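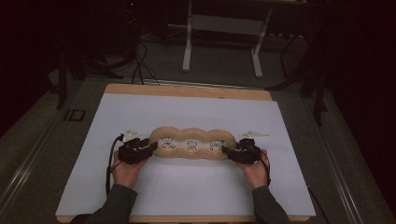 Figure 3. Two-handed demonstration with hand-held grippers. The foam object is held from both ends above the white board.

4.2 Data collection with deformable objects

Soft objects are difficult for our policy because the two grippers must agree on the force – if one side presses more, the object bends or turns. We therefore recorded the demonstrations with two hand-held grippers, as in Figure 3, and the operator sees the object directly during the whole motion. In total we collected 1370 demonstrations of 26 objects. Following the protocol of Steinbach and Harms, we removed the episodes in which the marker pose was lost on either side. The policy trained on the remaining data reached a success rate of 77% on the Unduven lifting task. Most failures happened at the first contact, when one gripper closed too early.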